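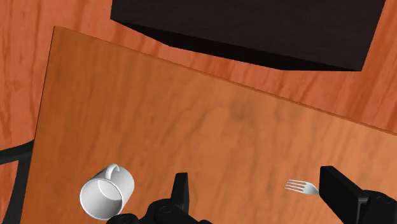 Akero Sermons on Daniel

The Akero Sermons on Daniel are a set of 20 addresses on the Book of Daniel, preached in the town of Jonstead and first printed in 1856. They are known mainly for their long treatment of the seventy weeks in chapter nine. The name comes from the Akero Chapel, where they were given on winter evenings. The preacher is not named in the printed text.

Contents

The first six sermons cover the stories of Daniel and his companions in Babylon. They stay close to the text and spend little time on dates or kings. The image in chapter two, with its head of gold and feet of iron and clay, gets two sermons of its own. The preacher takes the four metals as Babylon, Medo-Persia, Greece and Rome, a reading that was common among Protestants of the period.

Sermons seven through ten deal with the four beasts of chapter seven and the ram and goat of chapter eight. Chapter nine takes up the next six. The remaining four cover chapters ten to twelve, and the last of them is much shorter than the rest.

The seventy weeks

Daniel 9:24-27 speaks of "seventy weeks" set for the people and the holy city. Like most interpreters of his day, the preacher reads each week as seven years, for a total of 490. He differs from many of them on the length of the year. Some writers count in "prophetic years" of 360 days, based on the months and days given in Revelation 11 and 12. The Akero preacher uses ordinary solar years and starts from the decree of Artaxerxes in Ezra 7.

He also rejects the idea of a gap between the sixty-ninth and seventieth weeks. In his view the final week follows directly on the others - the covenant of verse 27 is the work of Christ, and the end of sacrifice refers to the crucifixion. Sermon fifteen answers several objections to this, among them the claim that the "prince that shall come" must be a future ruler.

Text and editions

The first printing ran to 145 pages and had no notes. A second printing by Avram corrected a number of Scripture references but left out sermon twelve, apparently by mistake. Most later copies follow the second printing and share the omission.

The full text was restored in an edition prepared by Ailsa Gunn and Abdelilah El Sherbiny and issued by Villow on Feb 26, 2018. It keeps the original spelling and adds an index of Bible passages.

Authorship

Gunn argues that all the sermons are by one man, pointing to repeated phrases and a steady habit of closing with a verse from the Psalms. Chiamaka Odukoya has suggested a second hand in sermons seventeen to twenty, where the Psalms are hardly quoted. The question remains open.

See also

Book of Daniel
Seventy weeks
Historicism (Christianity)
Day-year principle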